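# Tips for a two-arm folding table at home or in a shared shop

Notes from the Nultside build, last updated in April. Most of this applies to any pair of small arms that you want to handle laundry.

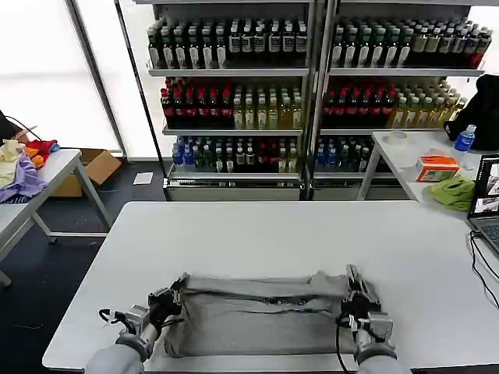 Start with the table and leave the arms in their boxes until it's right. We bought the arms first and lost most of a month to a table that rocked. A folding table is fine for holding clothes that are waiting, but the arms need something that doesn't move when both of them stop at once. Put a full glass of water on it and lean on a corner. If the water slops, add a brace.

## Table surface

- White or another plain light color works well for mid-tone clothes. For white T-shirts, lay down a dark sheet and tape it at the back corners.
- Smooth is better than textured. Cloth has to slide a little when the grippers pull it straight.
- Wipe with a damp rag before each session. Lint builds up faster than you'd think, and the fingers pick it up.
- No wax or furniture polish. We tried it once and shirts slid off the front.

## Cables

Leave enough slack for the full reach of each arm, then a hand's width more. Move the arm by hand with the power off to its farthest point in every direction and watch the cable the whole time. Anything that goes tight or catches on a joint needs to be rerouted.

Hook-and-loop straps beat zip ties. You will be moving the cables again.

Label both ends of everything. Left and right arms use the same plugs on the Timow controller, and swapping them gives you an arm that moves the wrong way at full speed.

## Sleeves

A cloth sleeve over the lower part of the arm keeps buttons and drawstrings out of the joints. An old sweatshirt sleeve will do. Sew the elastic in loosely and check that the sleeve doesn't bunch up when the elbow bends. Wash it when it looks dirty.

## Fingers and grip

The stock fingers from Vachon are hard and a bit slick. Thin rubber from a bike tube, glued on and left overnight, holds jersey and fleece much better. Replace it when the edge starts to lift.

Set the grip force with the thinnest thing you plan to fold. Start low and go up until the cloth stays put in a slow pull. If you set it on a sweatshirt and then switch to a dress shirt, you'll get dents in the placket.

For rolled folds, such as a hem turned over several times, pinch near the two ends. A grip too close to the middle lets the ends droop and the roll opens up.

## Sorting the clothes

Do the easy pieces first: plain short sleeves, hand towels, pillowcases. Hoods and zippers come last. Turn everything right side out before it goes in the pile, and close the zippers.

We kept a count through the winter. Out of 1,449 attempts, 182 had to be stopped by hand, and the worst offenders were long sleeves that had twisted under the body of the shirt. Straightening the sleeves first takes a few seconds and fixed most of that.

## Software

We use Nonuvance for recording and playback. Save a copy of your settings before every update and write the change in a paper notebook too. Keep the laptop on a different table so the shaking doesn't reach it, and have it plugged in for the whole session.

## Safety and sharing the space

1. The stop button goes where you can hit it without reaching across the arms.
2. Tie back long hair and take off lanyards.
3. Power down before you clear a jam, even a small one.
4. Keep the walkway behind the operator clear.
5. Cut the power at the strip when you leave.

## Odds and ends

Check the base clamps after every 6 hours of running. Ours loosen a quarter turn in that time.

A fold of a medium sweatshirt takes us about 32 seconds on the slow setting. The fast setting saves a little and drops more shirts, so we leave it on slow.

Spare rubber, glue and the hex keys live in the drawer marked ARMS. Please put the small key back.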